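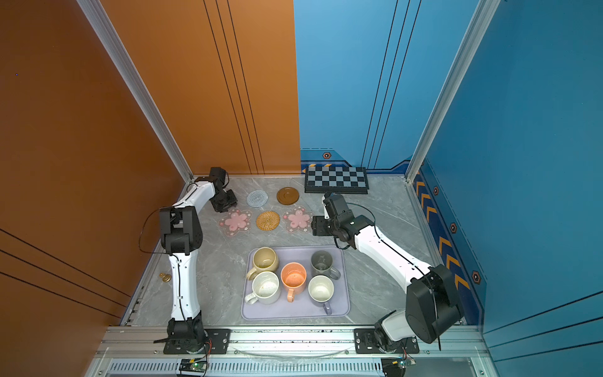 Eun-ji Lim: Before anybody retunes gains, what is the planner using for the shoulder keep-out between the two arms? The symptom in the first message sounds to me like a planning margin being eaten by latency, and no amount of derivative gain will fix that.

Posted 2/26/21

gerkov_user
Margin is whatever the default is in the Dredow planner config. I never changed it. To restate the problem for people coming in from the search page: two arms, one cell, mugs go from a tray onto coasters. Either arm alone runs the sequence clean. With both enabled, the second arm stops partway through its approach with a "path invalid, replan" and then sits there until the first arm has retreated. Throughput ends up worse than with one arm.

tolstack
Default margin is 60 mm between any two links, which is enormous for a cell that size. The coasters are practically next to each other. If both arms want neighboring targets you will violate 60 mm on every single approach, so the planner is doing what you told it to do.

Eun-ji Lim
Agreed on the number, but don't just drop it. The margin is there to cover tracking error plus the age of the other arm's state. How old is the joint state when the collision check reads it?

gerkov_user
Where do I see that?

Eun-ji Lim
Turn on the timing topic in the Skodo bridge and log the difference between the stamp on the joint message and the clock at the start of the check. Use the worst case over a full run. The mean will look fine and tell you nothing.

gerkov_user
OK. Worst case 38 ms for the left arm, 6 ms for the right. Same firmware on both boards. I didn't expect them to differ.

Reto Wyss
Same USB hub?

gerkov_user
Left is on the hub with the overhead camera. Right is on its own port.

Reto Wyss
Then the image transfers are starving the left bus. Move the left controller to its own port and log again. I had the same thing on a cell with one arm and spent a long time blaming the servo driver.

tolstack
I'd still go after the task allocation first. Why are two arms working on adjacent coasters at the same time? Assign the left arm the left coasters and the right arm the right ones, put the middle one behind a lock, done. No planner changes. A mutex on a shared region is ten lines of code and you can reason about it.

Reto Wyss
You can reason about it until the mugs come off the tray in an order that doesn't match the split. The tray is at the front between the two bases, so both arms have to go through the same volume to pick. Lock that and you've serialized the whole thing, which is the behavior he's complaining about.

tolstack
Lock the tray for the pick only. Placing takes longer than picking in every log I've seen from these. They overlap on the place.

Reto Wyss
They overlap if the forearm of the placing arm isn't hanging over the tray. On a front-mounted base reaching to the back of the cell, it can be. Look at the swept volume of the whole arm and not only the gripper.

gerkov_user
Moved the left arm to its own port. Worst case is now 6 ms on both. The replans still happen but less often. Set the margin to something smaller? What's safe?

Eun-ji Lim
Compute it. Peak Cartesian speed of the fastest link times the worst-case state age, for each arm, added together. Then add your tracking error at that speed, then whatever your calibration error is between the two bases. At 6 ms the latency term is small. I would bet the base-to-base calibration is now the largest piece.

gerkov_user
Base-to-base came from the CAD. Mounting plates are bolted down so I assumed it was right.

Eun-ji Lim
Measure it. Touch the same point with both grippers from several directions and solve for the transform. Do has a script for this in the tools folder, it takes a list of joint pairs and returns the transform with residuals. If the residuals are bad, check the elbow zero before you suspect the plates.

tolstack
One more on the perception side. How are you getting target poses for the coasters? If that's the stock detector, translucent ones are going to drift. The depth goes straight through to the floor at some angles, and a marble pattern under it gives the edge finder plenty to latch onto.

gerkov_user
Stock detector, yes. Two of the coasters are translucent and both are flower shaped. The center estimate jumps between frames. The opaque ones are stable.

tolstack
So part of your "path invalid" may be the goal moving after the plan is made. Check whether the replan reason code is 2 (collision) or 4 (goal changed). The console prints the same text for both.

gerkov_user
Out of 699 replans in the log, well over half are code 4. That is embarrassing.

Reto Wyss
It's a bad console message, I wouldn't take it personally. Latch the goal pose when the gripper leaves the tray. The coasters don't move between the pick and the place, so there's no reason to keep feeding new estimates to the planner.

Eun-ji Lim
I disagree with latching outright. If the other arm nudges a coaster while placing, you want to know. Filter it: median over a window taken while neither arm is over the target, then accept a new goal only if it differs by more than the noise you measured.

Reto Wyss
Fine if he has the occlusion mask working. If he doesn't, the filter takes samples with a wrist in the way and you get a confident wrong answer. Latch first, get a baseline, then add the filter.

gerkov_user
No occlusion mask yet. Going with the latch for now.

Latched the goals, ran the calibration script. The CAD transform was off by more than I'd like to write here, nearly all of it in rotation. With the measured transform and the computed margin, the remaining replans are code 2 and they all occur over the tray, in the position Reto described, with one forearm across while the other comes in for a pick.

tolstack
Which is where the lock goes.

Reto Wyss
Or bias the inverse kinematics toward elbow-out on the placing arm and see if the conflict disappears. Try it before adding a lock. The weight is elbow_pref in the Dredow config, sign is flipped between left and right.

gerkov_user
Will try elbow_pref tonight with the lock as fallback, and post both logs.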